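Bravside Public Library
Saturday, November 14, 2020

1/ The Bravside Public Library is changing its loan rules for the winter season. The new rules apply at the main building and at the Fekitz Street branch. Please read the full thread before your next visit.

2/ Loan periods for books and audiobooks are extended from 21 days to 42 days. Items already checked out have been extended in our system. You do not need to call or log in to receive the new due date.

3/ DVDs and magazines remain on a 7-day loan. They may be renewed once, unless another patron has placed a hold.

4/ Overdue fines that built up between July and today have been cleared from all accounts. Charges for lost or damaged items still stand. Patrons with questions about a charge may write to the circulation desk.

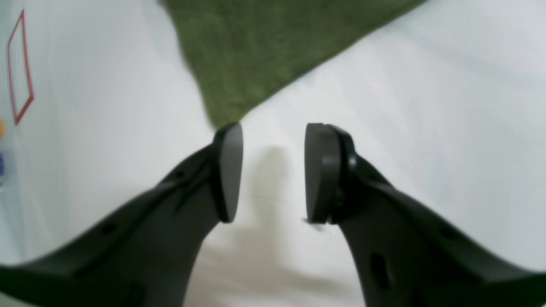
5/ Holds may be picked up at the side entrance on Clatetetti Avenue. Please have your card number ready and wait for your name to be called. Holds are kept on the shelf for seven days and then pass to the next patron in line.

6/ Returned items are set aside before they are checked in. They may appear on your account for several days after you drop them off. No fines will be charged during this time.

7/ The Shaikh Reading Room remains closed to the public. Materials from the local history collection may be requested by email. Staff will scan up to two articles or chapters per request at no cost.

8/ The library has added 1,750 titles to its digital collection, including 1,000 for children and teens. Residents without a card may apply online and will receive a temporary number by email.

9/ Story time continues online on Tuesday mornings. Craft packets are handed out at the side entrance while supplies last, one per child.

10/ Large print and Spanish language versions of these rules are posted on our website and at both entrances. The rules remain in effect until further notice.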